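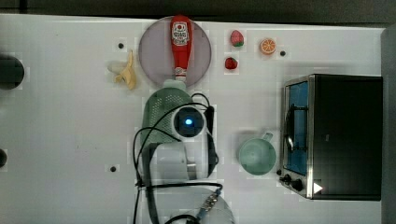
Who will coach the Morris senior football team next season? Gonzalo Peñalver, the former Werholm midfielder, was confirmed in the job by the club on the evening of its August meeting, and he has signed for two seasons.

Peñalver takes over from Crescencio Iglesias, who stepped down in the spring after Morris lost the county semifinal to Zundby on penalties. Iglesias had been in charge for nine years and won the county title twice. He will stay at the club to look after the under-17 side.

The new coach played 175 games for Werholm and was captain of the team that reached three county finals in a row, losing the first two. He finished his playing career at Zundby, where a knee injury limited him to one full season. Since then he has worked as an assistant at both clubs, most recently with the Zundby reserves, who went up a division last year.

"I know the league and I know most of the players, either from coaching against them or from being kicked by them," Peñalver said after the meeting. "Morris has been close for a few years. The defense is settled. We need more goals from the midfield, and that is where I'll start."

Members backed the appointment on a show of hands. Two other candidates were interviewed, and the club did not give their names.

Morris conceded fewer goals than any other team in the division last season but scored only 21, the third-lowest total. Five of the league games ended 0-0. Top scorer Flareo – the forward's nickname since his youth team days, and the name he has on his shirt – missed the last six weeks with a hamstring strain. He has been back in light training and is expected to be ready for the opening game, away to Werholm.

Peñalver said he had already spoken with him about playing a little deeper, with a second forward ahead of him. Morris used a lone striker in every league game under Iglesias last season.

There will be changes on the staff as well. The fitness coach is leaving for a full-time teaching job, and the goalkeeping coach has been asked to stay. Peñalver wants to bring in one assistant of his own before preseason ends, and said he expected to have a name within two weeks.

Iglesias was at the meeting and got a long round of applause when he stood up to speak. He said he had been asked more than once in the spring to reconsider and had thought about it for a few days.

"Nine years is long enough for the players to know what you're going to say before you say it," he said. "I like working with the younger ones. Some of them should be pushing for the senior squad by next summer, and I'll be telling Gonzalo about them whether he asks or not."

The club also reported on attendance. The average home crowd last season was 676, and the best was 972 for the visit of Zundby. Season tickets go on sale at the clubhouse later this month at the same price as last year. The new stand roof will be finished in time for the first home game, according to the club, but the seats on the east side will stay closed until October.

Morris will play three warm-up games, all at home and all starting at 6:30 p.m. The first is against a Werholm reserve side. Admission is free for season ticket holders and for children under 12.

Comments

eastsider
So where do those of us with seats on the east side go until October? I asked at the clubhouse and was told to wait for a letter.

Tom R.
Good appointment. Watched him plenty of times at Werholm and he never stopped talking for the whole game. We could do with some of that in the middle of the field.

blueandwhite
Two up front at last. I don't mind losing 3-2 now and then, but five 0-0 games was hard going, especially the one in the rain against Zundby.

Marcy
Thank you to Crescencio for everything. My son is in the under-17s this year and is very happy about it.

Tom R.
@eastsider they put people in the end behind the goal last time. Get there early if you want to sit down.

oldkeeper
Hope the goalkeeping coach stays. Best defense in the division and he had a lot to do with it.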